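2024年7月25日
记录:Gál 工作间(内部本,大家可以直接在行间加批注)

本站使用 Cookie 以记住您的登录状态。继续浏览即表示同意。[知道了] [设置]

Jestance 开放日,去了一整天,回来的火车上先把要点记下来,免得明天就忘光。字会比较乱,凑合看。

先说结论:值得去!四月份收到邀请的时候我还以为又是展板加茶歇,所以拖到上周才报名。结果他们把 Mineo 那一整套东西都摆出来让人上手,手持夹爪随便拿,问什么答什么,连哪个零件容易坏都肯讲。我原计划下午两点走,最后赶的是傍晚那班车。

地点在 Hermont 楼,从车站走过去二十来分钟,门口的指示牌把人指到了后院,绕了一圈才找到入口(下次去的同事注意,走东边那个小门)。签到以后分小组,我在第2组,组里有做康复器械的,有做仓储分拣的,还有两个学校来的学生,问题问得特别好。

上午的安排是半小时介绍,然后一直是上手。介绍部分我只记几条跟我们有关的:

一、Mineo 目前的主线是双手任务,单手任务做得比较早,数据也多,现在主要拿来做对照。他们给的数是单手那批大约715条,双手的还在攒。

二、所有手持夹爪用同一套图纸,左右手不分型号。这样备件只要备一种,换起来也快。我们现在左右各一套图,每次改一个孔位要改两遍,我坐在下面听得直叹气。

三、动作不合格的当场重录,不留到后面筛。讲的人说以前是先全录下来再挑,挑的时间比录的时间还长。我很信这句话。

四、任务卡写得很短,一张卡一句话,比如“把盘子推到右边”。卡上不写怎么推。我问那不同的人做法不一样怎么办,回答是就想要不一样的做法。

然后就是上手。我先试的单手。拿起来的第一感觉是比我们的轻,重心靠后,手腕不累。连杆的布置很有意思,是剪叉式的一排,铰接处看得到黄铜色的圈眼,两根手指合拢以后并成直直的一根,指缝里夹着一层深色的垫料,边缘是波浪形的。我们那版手指合拢时指尖总要错开一点,夹薄东西就打滑,我一直怀疑是连杆间隙的问题,看完他们的更怀疑了。我反复开合了好多遍,旁边排队的人大概有点着急,不好意思。

桌上放了只白盘子,浅色木桌面,反光比我想的厉害。要从边上把盘子夹起来,得先想好指尖往哪儿放,手往下压多少,脑子里知道的和手上做出来的差一截。我头几次都太急,后来放慢,先停住,看准了再过去,就顺了。

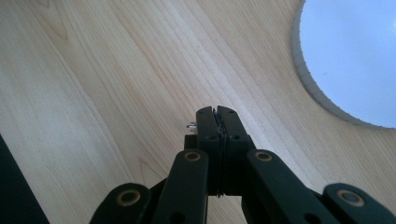 有同事看到这里在行间批了一句:手感顺不顺跟扳机行程关系最大,连杆间隙可以先放一放,建议先把咱们那只的行程改短,再拿去跟他们的比,否则两个变量混在一起,比完也说不清是谁的功劳。

说得对,我接受。回头先改行程,间隙那边只测不动。具体步骤写在最后的待办里。

继续记上手的部分。操作台旁边贴了一页速查,我抄了个大概:

开始前,手指完全张开再合拢一次;
拿稳,停一下,再喊开始;
动作中间不要换手势;
碰到别的东西了也做完,做完再说;
结束时回到起始位置,停一下。

最后一条我觉得我们可以马上用。我们的录制总在收尾那一下出毛病,人一放松手就垂下去了,后面剪的时候很难判断到底哪里算结束。他们用“停一下”当标记,简单,学一遍就会。

“碰到别的东西了也做完”这条有人当场提了意见,说这样不就把坏动作也教进去了吗?讨论了好一会儿。带组的人的意思是,碰一下然后自己修正回来,这种很有用;碰一下整个乱掉了,那就重录。界线由录的人自己判断。我个人倾向于同意,不过最好录的时候随手打个标签,以后想分还能分开。记一笔,下次组会拿出来讨论。

午饭在楼下,汤不错。跟做分拣的那位聊了一路夹爪垫料,他那边用的硅胶,半年换一次,说薄的比厚的好用,厚的夹得住但是松不干净,放下去的时候东西会跟着手走。我们遇到过一模一样的情况!当时还以为是静电。

下午是双手。这部分最过瘾,也最累人。

台子是一张方的浅色木桌面,四个角磨得有点圆,装在黑色金属架里,周围拉了黑布。桌面靠后立着一个浅灰的杯架,底座扁扁的,立柱上伸出两根短短的斜枝;钥匙就放在近处中间,一串,平摊在木头上。两只手各拿一只夹爪,从两边往里够。夹爪顶上各有一块灰色的三角形标记板,线从手边垂下来,绕一个弯。

我看前面的人做的时候觉得没什么,轮到自己才发现两只手会打架。右手一动左手就想跟着动。还有就是钥匙这种东西太扁,贴着桌面,指尖稍微高一点就从上面滑过去,低一点又顶在桌上。我的办法是两边同时慢慢靠近,一只负责挡,另一只负责夹,后来看别组的人也有这么干的。 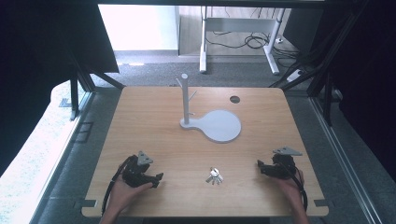 另外一个体会是线的走法会直接影响动作。线如果往前甩,手就会不自觉地往回收,录出来的轨迹都带着一个奇怪的小弯。往身后、往下走就好很多,手腕能放开。我们工作间的线是从上面吊下来的,当初图省地方,现在想想可以试试改到下面,反正桌边也有现成的支架可以借力。

标记板我也问了。三角形朝哪边有讲究,装反了系统不会报错,只是后面算出来的姿态全是歪的,他们吃过一次亏,整整一个下午的东西白录。之后就在开录前加了一步检查,两个人互相看对方的板子。我们的板子是方的,四个方向都能装进去,这个隐患比他们还大,我回去就在上面刻个缺口。

双手那边每人能做到满意为止,但是后面排着队,我做了几轮就让出来了,站在旁边看。看别人做其实学到的更多。有个学生特别稳,动作慢得要命,可是一次都没有多余的,带组的人让大家都过来看她的。还有一位刚好相反,快,手一抖一抖的,不过每次都能救回来。两种都留下了。

又看了他们怎么回放。夹爪开合的曲线和画面对在一起,拖一下就能看到哪一帧手指是合上的。这个界面很朴素,灰底白字,可是该有的都有。我们现在是两个窗口对着看,眼睛来回跑,看一下午头晕。我问能不能给一份,回答是整理一下可以发,要等他们内部过一遍。先不抱太大期望,能看截图也行。

几个零碎的,想到哪儿写到哪儿:

他们的备件盒按“坏的频率”排,最常坏的放最上面一层。最上面一层是螺丝和垫料。

地上铺的灰地毯,走路没声音,站久了脚也不那么疼。我们是水泥地,可以考虑操作位前面铺一块。

标定每天早上做一遍,换过零件再做一遍,用时21分钟。我们上次那遍花了多久我都不想写。

任务清单目前有34项,墙上贴着,做完的打勾,难的画圈。画圈的里面有一半跟软的东西有关,布、袋子、线。硬的扁的也有几项,钥匙就在里面,看来不止我一个人觉得它难。

问了夜里能不能录,回答是能,但是窗户那边的光跟白天不一样,所以要分开放。我们窗户朝西,傍晚那阵子的光更麻烦,他们建议干脆把那一段时间空出来做标定。好主意!

散场前有个问答。有人问将来还要不要人来拿着夹爪做。台上说短期内肯定要,而且希望来的人越杂越好,手大的手小的,左撇子右撇子,干过厨房的干过木工的,都欢迎。我挺喜欢这个回答的,当场就在登记表上把左撇子那栏勾了。

也不是样样都好。介绍那半小时放的字太小,后排完全看不见。双手的台子只开了一张,等得久。有一只夹爪回弹偏软,我跟带组的人说了,他们当场收下去换了一只。还有就是讲到训练那部分一带而过,我最想听的几处都没展开,说是秋天另有一场,专门讲这个。到时候再报名,这次早点报。

待办(谁有空谁认领,认了在后面写一下):

1. 扳机行程改短,改之前先把现在这只的数据留一份。我来。
2. 间隙测一遍,左右都测,先不动。
3. 标记板刻缺口,顺便看看能不能换成三角形的。
4. 线改走桌面下方,试一个星期,不好再改回去。
5. 收尾“停一下”,从下次录制开始执行,速查那一页我打出来贴墙上。
6. 左右手合并成一套图纸。这个工作量大,先列个清单看哪些孔位对不上。
7. 写信给 Jestance 道谢,再问一下回放界面。我来,明天上午发。
8. 垫料买薄的,两种厚度都要一点,比一比松开的时候跟不跟手。

另外,他们送的小本子我带回来几本,放在工具柜最上面那个抽屉,自取。带回来的还有一份任务卡的样张,在我桌上,看完请放回原处。

车快到站了,剩下几条关于标定板尺寸的明天补在背面那页。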